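The woman who runs the kitchenware stall at the back of Nyanda Hall has been selling second-hand wooden things for 19 years. Before that she worked in the office of a furniture removalist, and she says the one job led to the other.

"People would get to the end of a move and there'd be a box nobody wanted to carry in," she said. "It was always kitchen stuff. Spoons, racks, bread boards. I started taking them home."

We spoke in her own kitchen, at the table, with the kettle going. The stall is open on the first Saturday morning of the month by arrangement with the hall, and the rest of the time the stock lives in her garage. She reckons she has over 2,000 pieces out there, most of them in banana boxes.

Utensil holders are what she is known for. She sells more of them than anything else and has firm views on them.

"The round crock is fine if you've got four things to put in it," she said. "Once you've got ten you're pulling out the whisk and the ladle comes with it. A wooden one with a flat back sits against the wall and you can see what's in there."

The kind she likes has slats at the front. Air gets in, she said, and a spoon that goes away a bit damp has a chance to dry. She has thrown out solid-sided holders that had gone black in the bottom, and she won't sell one that smells. 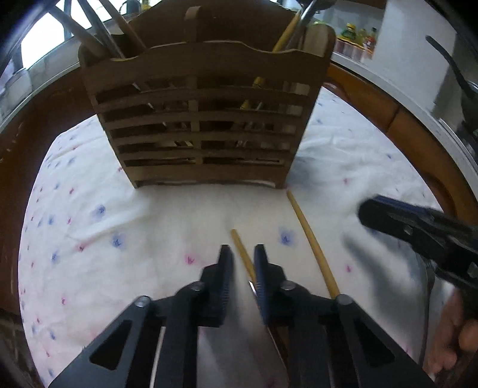

Asked what she looks for when she is buying, she said she starts with the feet. A holder that stands flat on its whole base will sit in any water that gets on the bench. One with a foot at each end keeps most of the wood clear of it. After that she checks the joins by pressing the sides with her thumbs.

"If it moves, I want to know if it's glue or if it's split. Glue I can fix in an afternoon. A split I'll only bother with if I like the shape."

She does like a shape. Plain boxes go for less at the stall and she doesn't go looking for them. A curved top edge or an arched back will sell in the first hour, usually to somebody who had one like it at their grandmother's place. She has no idea who made most of them. A few have come through with a Huradness sticker underneath, and she has had one or two marked Flinov, but the majority have nothing on them at all.

Her cleaning method has not changed much. She brushes out the corners with an old toothbrush, wipes the wood down with warm water and a small amount of dish soap, and leaves it on a rack out of the sun for two days. Then it gets a coat of food-safe mineral oil. She used to use cooking oil and stopped after a batch went sticky over one summer.

"I had 11 of them lined up and every one had dust stuck to it. I had to start again with the lot."

The utensils themselves are a separate matter. She is happy to keep wood, bamboo and metal in the same holder, and she puts them in handle down, with the heavier ones to the outside so that the middle doesn't jam. Anything thin, such as skewers or chopsticks, she would keep in a drawer or a jar. They slide to the bottom of a big holder and you end up tipping the whole thing out to get one.

Wooden spoons she sorts by colour of handle for the stall, although she admits this makes no difference to how they cook. Cracked ones are cut down for garden labels. Last September she sold 264 spoons in a single morning, her best result, after the school next door put the stall in its newsletter.

She keeps her records in a Dotis cash book, with a column for what she paid and a column for what she got. There is no column for hours. Her son has offered to set her up to sell online and she has told him she will think about it.

"You can't press the sides on a computer," she said. "And the postage on a bread box is ridiculous."

The garage is nearly full and she has promised the family she will get one wall of it back before winter. The next stall is on 3rd March, and she plans to bring double the usual number of boxes. Holders will be on the long table by the door, with spoons on the trestle beside it. She takes cash or card, and asks that people bring their own bags.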